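Robot Arms at the Wernau Building: Your Questions

Last updated 5 Mar 2020

We started this page after the first floor meeting, when the question cards filled two shoeboxes and we got through maybe a third of them before lunch. Keep them coming! The box is still by the time clock, and we add answers whenever we have them. If an answer changes, we leave a note saying so.

What is Ko?

Ko is our name for the whole project: the arms, the practice software, the training, and the new job roles that go with it. It covers the homeware lines at Jonarby, where we inspect, clean, wrap and box bowls, vases, lamps and decorative pieces that stores and stagers rent from us. The furniture side isn't part of Ko. Neither is the truck dock.

How many of us does this affect?

There are 277 people working at Wernau across both shifts. Everybody will walk past an arm sooner or later, but daily work changes mostly for unpacking, the wash tables and wrapping. If you're in one of those areas you should already have had a sit-down with your lead. If you haven't, please tell your lead today, and if that feels awkward, drop a card in the box with your name on it.

Am I going to lose my job?

No layoffs are planned under Ko, and the agreement that was signed before we ordered anything says that no position at Wernau will be cut on account of the arms during the pilot or for two years after it. We know two years has an end to it. The same agreement says talks on what comes next have to open six months before it runs out, with the employee reps at the table. The full text is in the binder in the break room, and it's pretty readable. Four pages.

What will happen is that jobs shift around. When someone on the wash tables retires or moves, that spot may be filled differently than before. We'd like you to hear that from us in plain words.

Will my pay change?

Nobody's base pay goes down. Arm leads get a higher grade from the first day of training, including the training weeks themselves. Wrappers working next to an arm stay in their current grade for the pilot, and yes, several of you have pointed out that looking after a machine while wrapping is more work than wrapping alone. That point is on the agenda for the May review and it's a fair one.

What do the arms do, exactly?

Right now, the reaching and lifting. Picking a bowl out of a tote, setting it on the turntable for inspection, moving it to the wrapping side. If you've spent a peak season on the unpacking line you know what the bending and twisting does to your back by the end of a shift, and that's the part we are happiest to hand off! Inspection stays with people. So does wrapping, for anything glass.

They are slow, by the way. First-time visitors always expect something whizzing around, and what they get is an arm that approaches a soup bowl like it's defusing a bomb. We like that about it.

Why so much time in simulation?

A dropped vase in the simulator costs nothing, and you can try the same pickup all afternoon with the pieces in a different place each time. Our catalog has 789 item types in the homeware lines, and they are wonderfully awkward: thin rims, flared necks, shiny surfaces, things that look black on black. So far 558 of those types have been built as digital models and practiced. The rest are mostly baskets, textiles and the string lights, which we're frankly a little scared of.

The practice runs are set up by our own people. That surprised us too at first. The software folks know the arm, but somebody from unpacking knows that a small bowl often ends up over something taller, and that the rim is where a new hire always grabs it, and how that can go wrong. So the awkward setups come from the floor. In the run below, the gripper has its fingertips at the rim of a small white bowl, with a dark blue glass vase under it and precious little contrast between the vase and the glossy black tabletop. Anyone who has unpacked a staging order will feel that one in their shoulders.

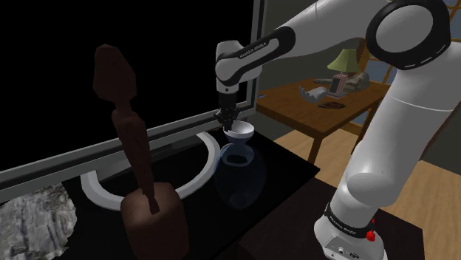

Ok-hee Hwang wrote on one of the cards that she'd gladly sit at the simulator all week, but that knowing how a bowl wants to be held is a skill, it took her years, and she would like to see it written into somebody's job description before it gets written into a program. She added that the people who teach the arm ought to have a say in what speed it runs at afterward.

We read that card out at the leads' meeting and it led to two changes. Setting up practice runs is now a listed duty in the arm lead role, with hours set aside for it, and anyone outside the role who contributes a setup gets those hours logged as training time at the training rate. On speed, the line team and the arm leads now set the working pace together, and it can't be raised between reviews. Thank you, and please keep writing cards like this!

Who are the arm leads, and can I become one?

There are 24 of them, and every one came from the floor. Unpacking, wash, wrapping, two from returns. The training is five weeks, half days, and you keep your regular shift for the other half. You don't need a technical background. You do need to be patient, and comfortable saying "stop" out loud in front of your supervisor.

A second round of training is planned for after the May review. Sign-up sheets will go next to the time clock. Seniority counts for something but it isn't the only factor, and we're holding places for the late shift this time. Last time we scheduled the info session at ten in the morning, which shut out nearly everybody who works nights. Sorry about that. It won't happen again.

I'm not good with computers. Is that a problem?

Not for working next to an arm. There is a green button, a red button and a screen with big letters. For the arm lead role you'll use a tablet and the simulator, and you'll get plenty of help with both. Several of the current leads had never used anything fancier than the label printer, and they now argue about grip angles over lunch. It's a joy to overhear.

Is it safe to stand next to one?

You can stand next to an arm that is parked. While it is moving, stay behind the yellow floor line unless you're the arm lead on duty. Anybody can press the red button at any time for any reason, and you will never be written up for it. If you press it and feel silly afterward, great, you've tested the button.

Long hair up, lanyards off, no gloves with loose cuffs. Please don't hand anything to the arm directly. Set it on the tray.

What is Sidance, and is it watching me?

Sidance is the scheduling software that decides which totes go to which station. It knows when a tote was scanned and when the arm finished with it. Totes are scanned by station and there's no name attached to the scan. The cameras at the arm stations point down at the work surface. They are there for the arm, and the pictures are deleted at the end of each shift unless an arm lead saves one to report a bad pickup.

We were asked whether station data could be matched to the shift roster to work out who was where. On paper, yes, it could. The agreement says it may not be, and the employee reps can ask to see the access log whenever they like. They have done it once already and found it in order.

What happens when the arm breaks something?

It gets logged as an arm loss and comes out of the Ko budget. It doesn't touch your line's breakage figures. If an arm chips a bowl and you only notice it at wrapping, that is still an arm loss. Put the piece in the blue crate with a sticky note saying which station it came from, and if you can tell how it happened, write that down too. Those notes are gold. A lot of the best simulator setups started out as a sticky note on a chipped rim.

Can I switch away from an arm station if I don't like it?

Yes, after two full weeks, through your lead. Some people find it too quiet. A few miss having a partner across the table, and we underestimated how much of the day's chat happened over those totes. On the late shift they've moved one wrapping bench around so it faces the unpacking side again, and that has worked so well that the early shift is copying it.

Will the arms run at night with no one here?

No. An arm only runs with an arm lead on the floor, and every station shuts down at the end of the late shift.

Can my family come see it?

Yes! There will be an open afternoon in May, with the simulator set up in the canteen so that kids (and everybody else) can have a go at picking up a bowl. It is harder than it looks. Sign up with the front desk, closed shoes for anyone who wants to walk the floor, and under-twelves need an adult with them the whole time.

My question isn't here. What do I do?

Write it on a card and put it in the box, in any language you like. Signed cards get a personal reply within a week, and unsigned ones are answered on this page. You can also catch any arm lead on break, though let them finish their coffee first.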